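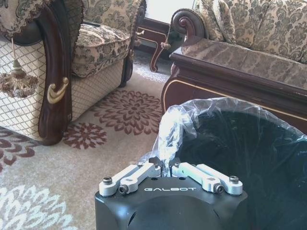
Gunhild Thoroddsen wrote to me that a bin in a good sitting room should have no bag in it at all, because the plastic always shows over the rim and then it is the first thing a guest looks at.

2/ I read this two times and I was a little bit offended, and then I went and looked at my bin. She is right that it shows. A clear bag on a dark green bin shows very much. But I will keep the bag. In our house the bin gets tea bags and orange peel, and the rug next to it is cream.

3/ What I do now: I put the bag in, I push the bottom down with my hand so the air goes out, and I pull up the edge a little on each side until it sits even. Then I fold the extra part under. It takes less than a minute. Before, I only dropped it in and hoped.

4/ For those who are new, this thread is about how I get the sitting room ready before the family comes in November. We live in Graltstead since five years and the furniture is older than our time here. It came from my husband's aunt, who is 78 and still asks me on the phone if I use a wet cloth on it. (I do not.)

5/ The order I follow is from high to low. First the ceiling and the edges of the moulding, with the long duster. Then the curtains. Then the cabinet. Dust falls down, so if I clean the table first I must clean it again. I have learned this in the slow way.

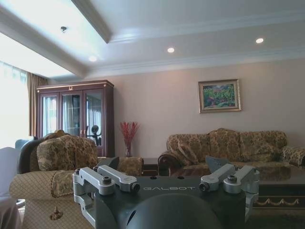 The dark cabinet at the back, with its little crown on top.

6/ The top of the cabinet is the part I leave out when I am tired. From the floor one does not see the dust there, and there is a small ornament on the cornice which I am afraid to break. I stand on the step stool and use a soft paint brush, a dry one, with short movements. My husband holds the stool and gives advice.

7/ Aiman Ismail asked if the tan curtains are washed at home. No. I tried it once with a pair in our old flat and they became shorter. Now I use the vacuum cleaner with the small brush, on the lowest power, from the top of each fold to the bottom. The sheer ones by the window I do wash, on the cold programme, and I hang them back when they are still damp.

8/ Now the coffee table. It is the piece that makes me the most work and I love it the most. Every cup leaves a ring and every finger leaves a mark. I had a tin of Trulport wax for it, and I must say that I used far too much in the first year. The top became sticky and I had to rub for a whole evening to get it off again. 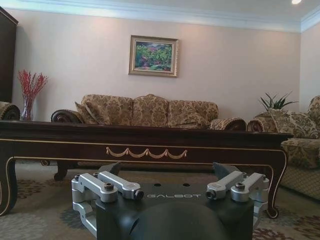 Gold line and gold garland on the front of the coffee table.

9/ On the gold parts I put nothing. No wax, no spray, no water. Only the dry brush, and a cotton bud for the small knots in the garland. A man at Vidal, where I asked about a repair, wanted 600 to do the gold new on the whole front. I said thank you and I went home to buy cotton buds.

10/ The curved legs one has to do sitting on the floor. I put a folded towel under my knees and I do the front ones first, then I reach under for the back ones. Please take off your rings and bracelet before this. There is a scratch at our table which is from me.

11/ Upholstery: brush in one direction, do not beat the cushions with the hand like my mother did, and turn the ones that can be turned. The pale diamond part at the bottom of the seats gets dirty from shoes, so I look at it from low down with a lamp. The small throw pillow goes back to the left end of the big sofa, where the aunt has always had it. 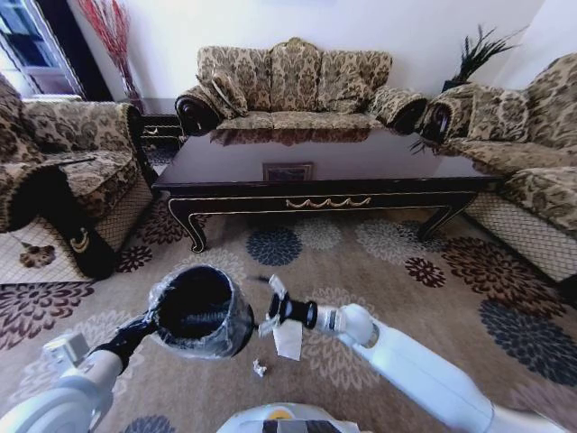 12/ The rug comes last. Vacuum along the long side, slowly, and not over the edges. I tried the carpet powder from Pilla, the 500 g box, and it smelled nice but I was finding it in the corners for weeks. This year I will do without.

13/ Somebody will ask about the plant with the thin leaves in the corner. I wipe the leaves with a damp cloth, a few at a time, while the kettle is boiling. The red branches only get the hairdryer on cold.

14/ Gunhild, if you come for coffee, the bin will stand behind the armchair. With a bag.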